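Notebook | Glazes | Kiln log | Older entries

October, morning

Test tiles from the Podby clay are out. Target was 1000 C for the bisque and the Samville controller swears it got there. The cones disagree, and the cones have no software to update.
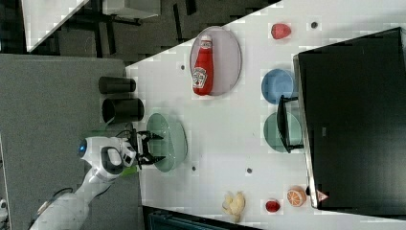
Five tiles have hairline cracks along the thumb edge. I blame the drying shelf by the window. Prasar blames my thumbs.

Glaze batch 2 is sieved and labeled. It settles like wet cement overnight, so stir it before you complain to me.
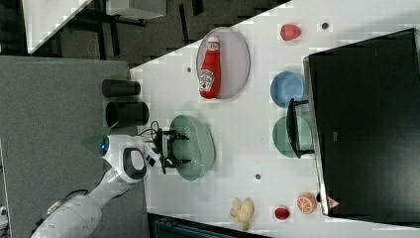 Added up to 200 g of water to the big bucket, a bit at a time, until it coated a finger properly. Nguyen wants it thicker. Nguyen also wanted the last batch thicker, and we chipped that one off the kiln shelf with a chisel.
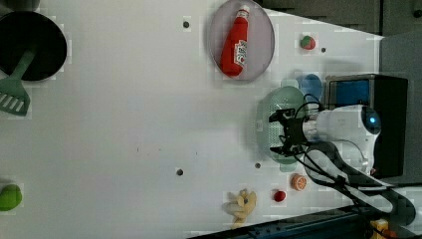
Raymonde Hawthorne
October | 2 comments

Afternoon. Loaded the glaze firing, top temperature 1158 C, slow for the first stretch. Matte tiles on the lower shelf, glossy ones up top – the reverse of last time, when everything came out satin and we all pretended to like it.

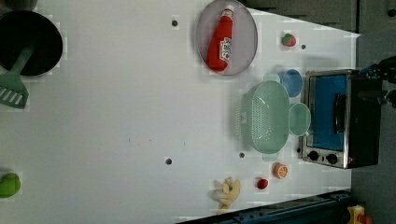

Still to do: new kiln wash, order cones, find whoever has the good sieve. Lid stays shut until tomorrow, Prasar.

Share (2)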